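3.2. Disposición interior de la torre y acceso a los componentes

Las torres de sobremesa que llegan a la línea de reacondicionamiento de Nyitrai se abren tumbadas, con el panel lateral retirado, de modo que la placa base queda orientada hacia arriba. Del lote de 132 equipos considerado en este apartado se registraron tres grupos de piezas: memoria, procesador y disco duro. La fuente de alimentación no se extrajo en ningún caso.

Los módulos de memoria son las piezas más accesibles – no llevan tornillos y salen en vertical una vez abiertas las pestañas de la ranura. El procesador exige liberar antes el marco de retención. Los cables de datos discurren cerca de la jaula de unidades y conviene apartarlos antes de trabajar en esa zona.

Las piezas se depositan en un soporte gris situado a la izquierda de la torre, con una posición asignada a cada tipo. El inventario de Clavus recoge roughly unas 900 referencias de este tipo, clasificadas por fabricante y capacidad.

La figura 4 muestra el interior de una torre Dell y la zona de las ranuras de memoria. 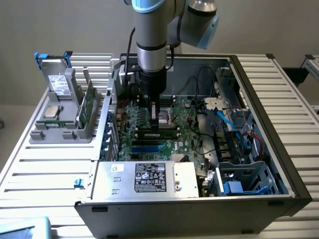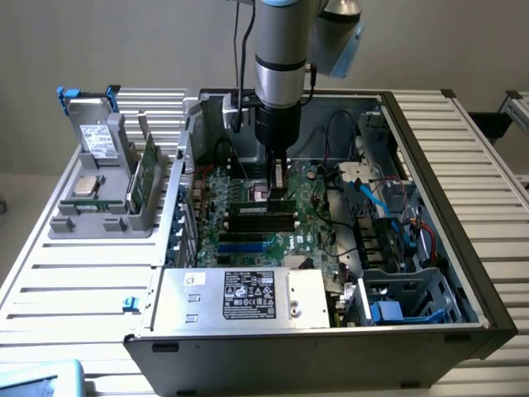
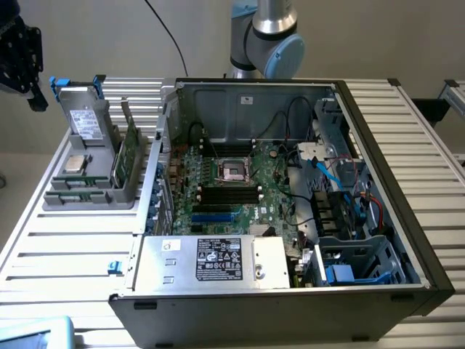

Figura 4. Torre abierta sobre el banco de trabajo, con el zócalo del procesador vacío (primera y tercera imagen) y un módulo de memoria sobre las ranuras (primera y segunda).

Szabolcs Sárközi

El orden de montaje seguido fue el inverso al de extracción, con la memoria en último lugar. Antes de cerrar la carcasa se comprobó el asiento de cada módulo en su ranura y el recorrido de los cables – los de la jaula de unidades, sobre todo. Los tiempos por pieza se presentan en el apartado 3.3.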